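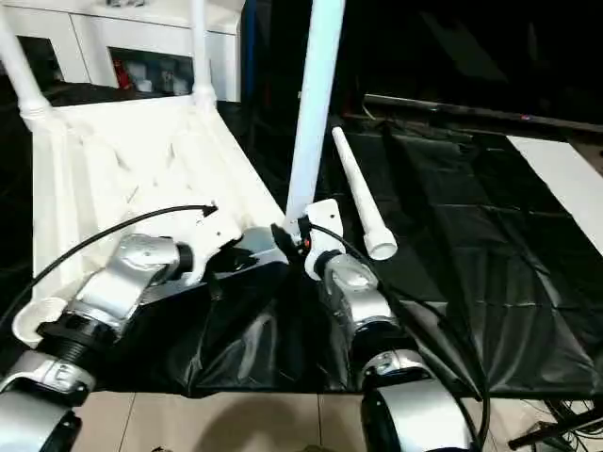

Software notes, September

Short one from me, the demo slot moved and I lost the morning to it. Notes from the two-arm assembly side. Mostly planner, some tooling, one thing I need from you by 2 pm today (bottom).

Where we are. White frame, tube legs, bulb connectors, the leg-fitting task. Same task we've had all summer. The new thing is Grulgate, which is what we're calling the coordination layer now that it has outgrown being a folder of scripts. Grulgate sits between the task plan and the two arm controllers and decides who waits for who. Before that each arm had its own plan and a shared clock and we hoped. You all remember the hoping.

Hold and place. Left arm braces the frame, right arm does the leg. The old planner treated the brace as a fixed pose: go there, stop, stay. Fine until the right arm pushes. Then the frame shifts a little, the left arm does nothing about it, and the right arm's idea of where the socket is goes stale while it is still pushing on it. Grulgate treats the brace as a force target with a pose limit around it. If the frame moves the left follows, and the socket estimate moves with it. If the left hits its pose limit both arms stop and back off. Both. We had a version where only one backed off, not going to write that up here.

Numbers, from the last full batch. 40 runs, new brace mode on for all of them. 2 ended in the both-arms stop. I haven't compared with the old mode properly so please don't put this on a slide yet. The old logs are in a different format and the converter drops the force channel, see Tooling.

Perception. White parts, again. White tube against white surface, and the depth comes back with holes in it right where the connector meets the leg. The black sheet on the table helps with the tubes — the edge finder is much happier with a tube lying on it. But it's glossy and it wrinkles, so every crease with a highlight on it turns into a short bright segment, and a short bright segment looks an awful lot like a tube end if you are an edge finder. Princess Lumanlan put in a length check plus a check that the candidate stays put when the head view moves. Highlights slide, tubes don't. Simple and it got rid of most of the junk. What's left is the big folds near the table edge, which we mask out for now. The mask is hand drawn. If you move the sheet, redraw the mask!! The tool for it is under perception/mask_edit and takes a minute.

Short tubes with the collar end still give us trouble. The pose fit will flip them end for end if the open end points at the head, as all it sees is a ring and a bit of shaft going away from it. I've got a prior in there that says wide end is the collar. Works if the narrow end is visible. If it isn't, the planner asks for a second look from another head angle before it commits to a grasp. This costs time and I don't care.

Cables. OK so this one is on me. The arm model in the collision checker had links, joints and grippers and no cables. The gripper cables are real objects and they loop out further than you'd think when the wrist rolls. Planner was happily picking wrist rolls that drag a loop across the part. For now each gripper carries a fat capsule where the loop tends to go, and wrist roll has a cost on it. It's ugly. It rules out some grasps that would be OK. A proper cable model is on the list and has been on the list. If anybody has a cheap approximation they like, come find me.

Also the capsule is attached to the wrong link on the right arm in build 583. Fixed in main, so pull before you run anything. If your plans look weirdly shy on the right side that's why.

Tooling. Doltau (the log viewer) can now scrub both arms and the head stream together off one timeline. Used to be three windows and a lot of squinting. Press b to jump to the next brace event, shift-b to go back. There's a force trace under the video, the scale is fixed on purpose, so stop asking me for autoscale, it makes a nudge look like a crash. Known problem: logs longer than the buffer load with the first part missing and no warning. I have a warning half written.

The converter for old logs. It drops the force channel as above. Issue 1621 if you want to follow along or, better, fix it. The field got renamed and the converter skips names it doesn't know, silently. Should be a small job for somebody who isn't me. First it needs to fail loudly, then it needs the rename table.

Planner timing. Replanning during the brace is too slow when both arms are close to the pole, lots of near contacts and the checker goes through every pair. Bárány is the branch where I'm trying to cache the pairs that can't possibly touch given where the left arm is holding. Early. It's faster and I don't trust it yet, it passed a plan last night that the full checker rejects, and I would like to know why before anyone else touches it. Please don't merge Bárány. Please don't branch off Bárány either.

Task plans. The step files moved from one long list to small blocks with pre and post conditions. So "insert leg" now says what has to be true first (brace on, socket seen recently, leg in right gripper) and what it expects after. If the after part doesn't hold it retries once and then asks for a person. The old step files still load but you get a yellow line in the console each time. They stop loading once Ituden is out.

Which brings me to Ituden, the next tagged release. Going in: Grulgate, the length and stability checks, block style step files, the cable capsules on the correct links this time. Not going in: the cache, autoscale (no), the second-look thing for anything other than collar tubes. I'd like two people to run the whole leg sequence from a clean checkout before I tag it, on a machine that isn't mine. My machine has stuff in its path that I've lost track of.

Small stuff
— calibration file gets read at startup only, so restart the stack after you recalibrate. Twice this month somebody chased a perception bug that was this
— stop button state is now in the log header
— default gripper close speed is lower, override it in your own config, don't edit the shared one
— docs for the block files are in the wiki, half done, the examples at the bottom are correct and the text at the top is out of date
— the run naming script accepts spaces again, sorry

What I need from you by 2 pm: if you have a step file that uses the old "wait_other_arm" call, send me its name. Just the name. I have a script that rewrites them and I want to run it over everythign in one go before the tag. If I don't have it on the list it won't get rewritten and it'll break on you later.

Princess has the next notes, send her your perception bits directly and send me the rest.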